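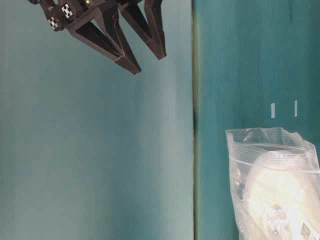 Slide 1. Black gripper, teal background.

Hello Belbridge, lovely to be back! Wait for the door to stop banging, then start.

My talk's about labels, and mostly jam jar labels. I had 34 jars in the cupboard last February and could name 16 of them (the rest were "red" or "brown"). One I'd marked "GOOD ONE". Good what? Pause for laugh, if there is one.

So I started again. Name first, big letters, then the date, then anything fussy like less sugar or extra lemon. I write them before I cook now, while my hands are clean and I'm not cross with the thermometer.
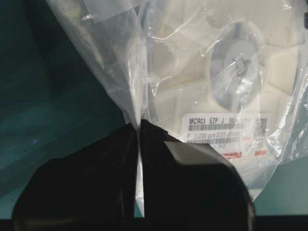
Slide 2. Bagged reel with barcodes and a quantity on the label.

Ask the room: who has a label at home that only they can read? Hands up. I'll put mine up first!

Then the freezer story. Keep it short, I went on for ages at Grullum. Stew, custard, trifle, you know how it ends.

Pens next. Pencil is fine on paper tags, and felt tip goes everywhere if the jar's damp. Pass the three sample jars round from the left and please get them back this time.

Questions, then tea. Mention the Brallari swap table before people start putting coats on.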